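The Long Way to Zirketti's

Ten to six and the shop shuts at six. Dalia ran. Not properly, you can't in those shoes, more of a fast walk with bits of running in it. The envelope was inside her coat. 1,793 in notes, counted twice at the kitchen table by her and once by Kobe, who made it 1,783 and then said sorry.

Past the brick place, past the tall pale panels with the slats leaning out over the path. She kept to the reddish paving. Gerrit Boersma had said go straight, always straight, don't turn till you see the gate.

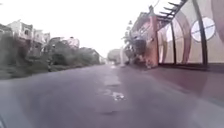 But Gerrit also said the clock would be worth a thousand at least, and Zirketti had offered her 90. So.

Her phone went. Kobe.

"Are you there yet?"

"Do I sound like I'm there?"

"Only he rang. Zirketti. There's another man asking."

"What man?"

"Weidemann. Till Weidemann, the one from Rostenley. He's offering 1,967."

She stopped dead. Then walked again, quicker, because stopping was stupid. 1,967. She hadn't got it. She had 1,793 and a bus ticket and half a packet of mints.

"Tell Zirketti I'm coming."

"I told him that."

"Tell him agian."

She'd sold it in January. Ninety for her father's clock, and she had said thank you, actually said thank you, and carried the money home like shopping. Then Otakar Bednárik came round for the spare chairs and looked at the bare shelf and went white. Where's the Kramer, he said. Dalia. Where is the Kramer.
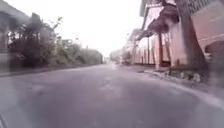

The road out towards Rostenley, bushes all down the left.

No cars. She would have waved one down. She would have got in with anybody.

What did Weidemann want with it? He had clocks. He had a whole room of clocks, Otakar said, all telling different times, and he never wound one of them. Her father wound his every night before bed. Eleven turns. You could hear it through the wall and then you could sleep.

Stitch in her side now. Left hand flat on the envelope. Trees overhead on the right, some heap of pale rubbish dumped in the bushes across the way, a pole, and the street going on and on with a bend in it she didn't remember.

Had she come wrong? Straight, Gerrit said.

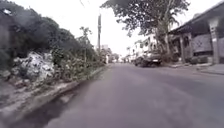

PART TWO: FIVE TO SIX

Otakar picked up on the first ring. He always did, he sat by it.

"I need 174," she said. "Tonight. I'll pay it back."

"For the Kramer?"

"For the Kramer."

Nothing for a bit. She could hear his radio.

"I'm in the shop," he said.

"What shop?"

"Zirketti's. I've been here since four. I am sitting on it, Dalia. I have it under my coat and I've told Mr Weidemann I am old and not well, and if he wants it he must lift me."

She laughed, it hurt. Somewhere behind him a man was complaining, in a very polite voice, about the chair.

"How far are you?"

"I can see a gate. Big dark one. With a cream pillar."

"Then you are nearly here. Run, please. My leg has gone to sleep." 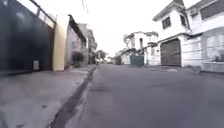 The gate, and the last stretch before the shop.

She took her shoes off and ran.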